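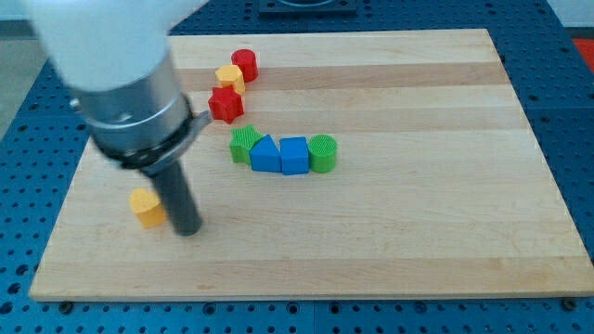
Striped Board FAQ

I'm Heather, and I make and sell glued-strip cutting boards under the name Penico. I get a lot of the same emails, so I started keeping my answers in one file, and then the file got long enough that I put it up as a page. Last updated 30/09/2021. If your question isn't covered, write to me and I'll probably add it.

Why are the boards striped?

Because they're glued up from strips! I rip the lumber into long pieces, turn them until I like how they sit next to each other, and glue the whole row together. Even strips from the same plank come out a little different from each other, so you get creamy ones next to honey-brown ones. I could sort them so they all match, and I did that for my first year, and the boards looked like countertop samples. I like them much better mixed.

There's a dark stripe near one edge of mine. Is it a flaw?

Nope. It's usually a strip that was cut closer to the middle of the tree, where the wood runs darker. It's just as hard and it cleans just as well as the rest. I tend to put a dark one off to one side because I think it looks better there than in the center. Some people email asking for a board without one, and that's fine, just say so in the notes when you order. A few people ask for two.

What wood is it?

It depends on the listing, so please check the listing and don't go by the color on your screen. I've had people swear to me that a beech board was maple, and I once mixed up two blanks on my own bench and had to go back to the offcuts to work it out. Pale hardwoods look a lot alike once they've been sanded and oiled.

Do I need to oil it before I use it?

It comes oiled. Run your hand over it when it arrives, and if it feels dry or a bit chalky (sometimes they sit in the mail a while in winter, when the air is like toast) give it a coat anyway. Food-grade mineral oil from the drugstore is all you need. Pour on more than seems reasonable, spread it with a rag, do the edges too, go to bed, and wipe off what's left in the morning.

How often after that?

Whenever it looks thirsty. I do my own kitchen board when water stops beading up on it. If you want a calendar answer, do it monthly for the first half year and then when you remember. A board that gets used every day and washed every day wants it more than one that lives behind the toaster.

Can I use olive oil? I already have olive oil.

Everybody does, and please don't. It goes sticky and then it starts to smell like an old crayon box. Same for sunflower and plain vegetable oil. If you already did it, scrub the board with hot water and dish soap, let it dry all the way, sand it lightly, and start over with mineral oil. You haven't ruined it.

Dishwasher?

No! I print it on the card, I put it in the confirmation email, and I'm putting it here. The heat and the soaking go after the glue lines, and the strips all swell by different amounts. Once a board has split along a seam from the dishwasher I can sometimes save it, but it comes back to you narrower.

Mine is warped. What did I do?

Most likely it dried on one side only. If you wash the top, leave the bottom dry, and lay it flat on the counter, the wet side swells and the board cups. Wash both faces every time, even if you only used one, and stand it on its long edge to dry.

If it's already cupped, try laying it hump side up on a dry towel for a couple of days and see if it relaxes. A board that's only slightly off will often settle down. One that rocks like a cradle may need to come back to me for flattening.

Can I bolt the board down?

I love this question, and I get it more than you'd think, mostly from people with a workshop or a hobby table who want a surface that stays put. Yes, you can! A few things I've learned from doing it on my own bench:

Put the bolts close to the edge, where they stay out of your way. Two along the near side make a big difference all by themselves.

If the bolts go through the wood, drill the holes a bit oversize. Wood moves across the grain with the seasons, and a strip board moves more in width than in length. A tight hole gives it nowhere to go, and I had one crack on me in November when the heat came on.

If you have one of those tables with a grid of holes all over it, clamp over the edge of the board and skip the drilling. That's what I'd do every time if I had the choice. You can lift the board off, turn it over and use the other side.

Use a wide washer or a clamp with a soft pad, or you'll get a dent ring in the wood.

Do you drill the holes for me?

Yes, for a small charge. Send me a sketch with measurements taken from the edges of the board. Measure twice, please. Boonsong, who packs my orders and has a better head for numbers than I do, checks every sketch, and he will write back to you if your two measurements add up to more than the board.

Will little plastic toys and blocks scratch it?

Hardly at all. Small plastic bricks are softer than they look, and an oiled hardwood board will shrug them off. What does leave marks is grit underneath them, so if the blocks have been on the floor or in the sandbox, rinse them first. My niece has built on the same board for years and the worst mark on it came from a fork.

A striped board is lovely for sorting games, by the way. Red ones on this stripe, yellow ones on that stripe. It's also a good size of surface for a kid to work on, with enough space to spread the pieces out and see them all. I'd keep a separate board for play and one for food. You don't want to be picking tiny blocks out of the parsley, and raw chicken board plus toddler is a hard no from me.

Will the colors come off on the wood?

Solid-colored plastic shouldn't leave anything. Painted wooden blocks might, especially the reds, if they get damp and sit overnight. Markers absolutely will. For marker, try a little rubbing alcohol on a cloth and then re-oil that spot. For anything deeper you're sanding.

How do I sand it?

By hand, always along the stripes and never across them. Start with 100 grit only if you've got real gouges, otherwise go straight to something finer. Wipe the board with a damp cloth in between, let it dry, and you'll feel the fuzz come up. Knock that back with your finest paper and then oil. Do the whole face even if the scratch is in one corner, or you'll have a dip there that collects water.

How do I get onion smell out?

Coarse salt and half a lemon. Scrub, leave it a few minutes, rinse, dry on edge. Baking soda paste works too if you're out of lemons. Garlic takes me two rounds. Beet stains fade by themselves, mostly, and I've stopped worrying about mine.

Can I put a hot pan on it?

For a moment, sure, I do it. Leaving one there while you eat dinner will leave a ring and isn't kind to the glue. Use a trivet.

What glue do you use?

A waterproof wood glue that's rated for indirect food contact once it's cured. I leave each panel in the clamps overnight and don't touch it with a plane until the next day, even when I'm behind on orders.

Are the edges rounded?

On the standard board they're straight with the corners just barely softened, enough that they don't bite your hand. If you want a proper round-over or finger grooves underneath, pick that in the options. Straight edges are the better choice if you're going to clamp it or push it up against something.

Do I need feet on it?

I don't add them, mainly so you can use both sides. If yours slides around, a damp dish towel under it works great. Take the towel out when you're finished, though, because a board sitting on a wet towel all afternoon is how we get back to the warping question.

How long do orders take?

Stock boards go out within 5 working days. Custom ones take longer and I'll give you a date before I start cutting. If I'm running late I'll tell you, and I do run late in the weeks before the holidays.

Do you take returns?

If it arrives damaged, send me a photo and I'll replace it. If you just don't like it, send it back unused and I'll refund the board but not the postage. If a seam opens up in normal use I'll fix it for free, whenever that happens. Normal use does not include the dishwasher, and yes, I can tell.

Can I come by and pick one out?

You can, just email first so I know to turn the machines off. I keep a shelf of seconds by the door with small knots, odd stripes or a glue line I wasn't happy with, and they're priced lower than anything on the site. Bring a bag, they're heavier than they look.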